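The privacy officer at Pitham has a soft spot for the smart watch she gave up in November, and she'll tell you so over a long cup of tea. "I loved it, I really did," she says, "but it was telling strangers where I went running!"

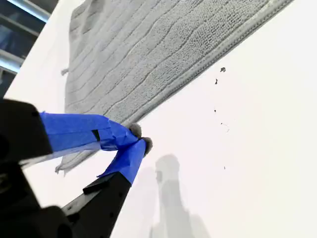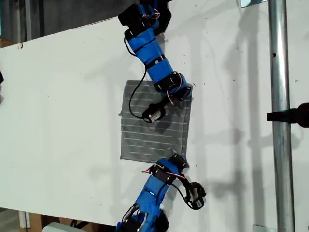 So should staff leave their watches at home? "Only for site visits," she says. "On other days, just switch location sharing off in the app, and check it again after every update."

The rule covers 140 people for now, and she hopes to have the Prindier office signed up by 2028.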